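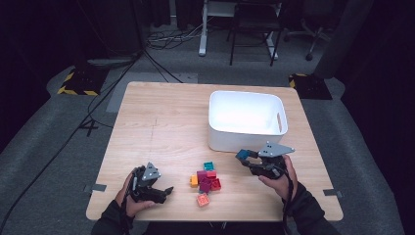
From: Şükran Baysal
To: toy-library list
Date: 5/14/24
Subject: Re: Loose bricks, sorting and bins

On the loose bricks, Ekanayake wrote:

> We still have the big mixed donation from February sitting in the back closet.
> Before it goes out on loan I'd like to know three things. Do we sort by
> color or by size? Which bins are we using? And does anyone have a good way
> to do it that doesn't end with bricks all over the floor? Last time I tipped
> a whole sack onto the rug and was picking them up for two evenings.
> Also the card says 2531 pieces. Is that a real number?

Taking these in order.

Color or size: I would go by size first. Families ask for "the bigger ones" or "the small ones" and hardly ever for a color. Color matters for the pattern card sets, and those are a separate job. If you do want to split by color later, decide ahead of time what goes with what. The reds are the trouble. There is a plain red, a crimson that is a bit darker, a magenta, and a salmon pink that some people put with the reds and some put with the oranges. I put salmon with pink and leave crimson in with red. Teal goes with the blues on my shelf, but I know Pluvura branch has it with the greens. Either is fine as long as the label on the bin says so.

Bins: plain white plastic, rectangular, rounded corners, with a slot handle you can get your fingers through. White is easier than the clear ones for this because you can see a stray brick in the bottom right away. Please don't use the lidded Wameritz boxes, the lids have warped and they don't stack anymore. We have 14 of the white bins and I'd like to keep two of them back for returns.

Method: work on a table. A small square one is enough. Put the empty bin at one side, on the table and not on a chair next to it, and take out one handful of bricks at a time into the middle. Pick from the handful into the bin until the table is clear, then take the next handful. It sounds slow but it goes faster than digging through a heap, and what you drop lands on the tabletop. If two of you are working, use two bins and agree on who takes what. Anything that is still stuck together should be pulled apart before it goes in – check the flat ones especially, they hide under the others.

A strip of tape along the edge of the table is handy for writing the bin number on. It comes off clean if you don't leave it for months.

The number: 2531 is what the donor wrote on the sack. I have not counted and don't plan to. Put "mixed, uncounted" on the card and cross out the old figure. The loan sets are different, those are 105 pieces each and do get counted on return.

Chewed or cracked ones go in the bag by the sink. I had 26 of those from the last lot.

I can bring the labels over when I return the Hostent shelf brackets. Let me know if the closet key is still in the same place.

Şükran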